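Sealing a dark marble counter - how often??
Asked 22 Jan 2024 in Kitchens & Baths

We put in dark marble last April, Etine did the install. They said reseal every year. Neighbor says every six months or its ruined. The sealer is Uvel, cost more than 100 bucks a bottle so I'd like to not waste it. Water still beads up mostly, except near the sink. Thoughts?

3 answers

Do the water test. Puddle on the stone, wait ten minutes, wipe. Dark spot left = reseal. No spot = leave it alone. Near the sink always goes first, you can do just that part. Wipe off the extra before it dries or you get haze - ask me how I know. And no vinegar, ever, sealer doesnt stop etching.
262 people found this helpful

just get quartz

Used Samonis on ours, half the price, works the same imo. Two thin coats, overnight in between. Dull rings by the sink are probly etching, sealer wont fix those. Need polishing powder, start at 400 grit if its bad.

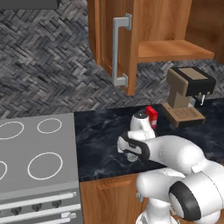 Dark marble kitchen counter, computer rendering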